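Desk Storage for a Shared Study Corner
Project report, Design and Everyday Objects
Dzintra Mockus and Kerubo Masanja
29 July 2026

1. Background

The study room on our floor at Mekholm has one white desk pushed into a corner, and everybody uses it. Pens get left on it, roll off the back, or go home in somebody's bag. We kept a log of the desk for 14 days before starting. On 9 of those days, at least one person had to leave the room to borrow something to write with.

Our question was simple: would a clear container with a lid keep pens on the desk longer than the open mug that was there before?

2. Choosing the container

We wanted something see-through, so people could tell what was inside without tipping it out. It also had to be narrow. The desk is not deep, and a wide tray would take up the space where a notebook goes. We looked at two kinds, a low tray with dividers and a tall upright box, and picked the tall one.

Placement took longer than we expected. Kerubo wanted it near the front edge, within easy reach. Dzintra wanted it back by the wall -- fewer elbows there. We tried both spots and settled on the corner.
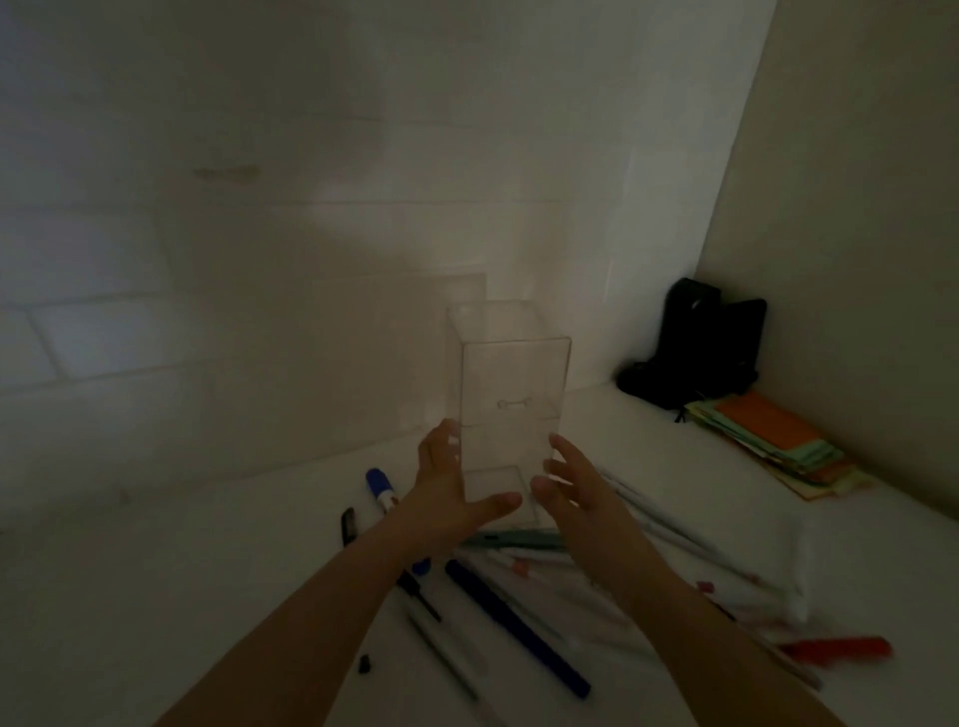

The mug was taken off the desk on the first day of the trial and kept in a cupboard. We did not put up a sign or tell anyone how to use the new holder. A sign would have changed how people behaved, and we wanted to see what they did without one.

3. Using it

Both of us used the desk daily and wrote down anything that slowed us down. The main complaint was the lid. Opening it is one more step than dropping a pen into a mug, and on busy evenings people left it up. Taking a pen out of a full holder usually needs two hands, one to keep the holder still and one to pull.

Standing the pens cap up helped. The cap color tells you what you are getting, and you can go straight for the one you want.

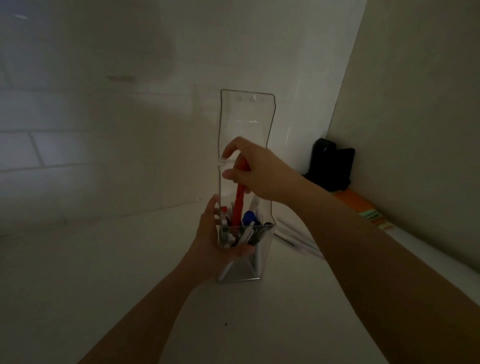

Figure 2. Taking an orange-red pen out of the clear holder with the lid open.

4. Results and next steps

Borrowing trips dropped to 2 in the second period of 14 days. Some of that may be because fewer people were around late in the term, and we can't separate the two. Pens still went missing, but fewer ended up behind the desk.

If we repeat this in August we would try the same box with the lid left off -- it may be that the height does most of the work. We would also ask other users to fill in the log.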